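The Insole

The shoe repair counter in Brumton closed at five, and she got there at 4:59 by the clock over the door. The man had already turned the sign around. He let her in anyway and stood with his keys in his hand while she took her father's shoes out of the bag.

"Soles are fine," he said. "Heels are fine. What do you want done?"

"They hurt him."

He put his hand inside the left one and felt around. Then he did the same with the right. He said her father needed insoles, and that he could sell her a pair for seven dollars, but she would have to cut them down herself. He was going away until February.

She paid and took the bus home. It was the 67, the slow one, which went out past the Skarnby warehouse and stopped at every corner on the way back. She held the bag on her lap. The insoles were tan and stiff and smelled like a new car.

Her father was asleep in his chair when she came in. He was going to a wedding on Saturday and he intended to dance. He had told the bride so on the phone, loudly, twice. He had not danced since her mother died, and he had not worn those shoes since then either.

She ate some soup standing up. Then she traced the old insoles onto newspaper, cut out the shapes and laid them over the new ones. The left was easy. The right was wrong the first time and she had to trim it again along the outside, a little at a time, trying it in the shoe after each cut. The scissors left marks on her thumb.

"What are you doing?" her father said from the chair.

"Your shoes."

"There's nothing wrong with them."

"You said they hurt."

"I said they used to hurt. Your mother picked them out. She liked how they looked." He got up and came over to the light. He picked up one of the old insoles, which was worn thin at the heel, and bent it back and forth.

"Can I throw those away?" she asked.

He didn't answer. He put it down on the newspaper, next to the other one, and went to bed.

In the morning she took one along to work in her coat pocket. She couldn't have said why. She thought about it on the bus, and again at lunch, and in the middle of the afternoon, when things got quiet.

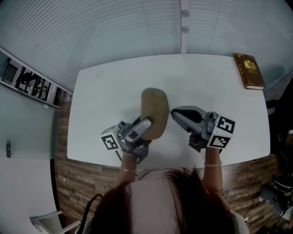 When she got home the shoes were on the mat by the door, polished. The newspaper was gone from the table and so were the scraps. Her father was in the kitchen in his socks with the radio on. He was moving his feet a little, forward and to the side, with one hand on the counter.

"I can only find one of the old ones," he said.

She took the other out of her pocket and gave it to him. He wiped it on his sleeve and put it in the drawer with the string and the candles, and closed the drawer.

"Left foot first?" she asked.

"Right," he said. "You go back on the right. Come over here and I'll show you."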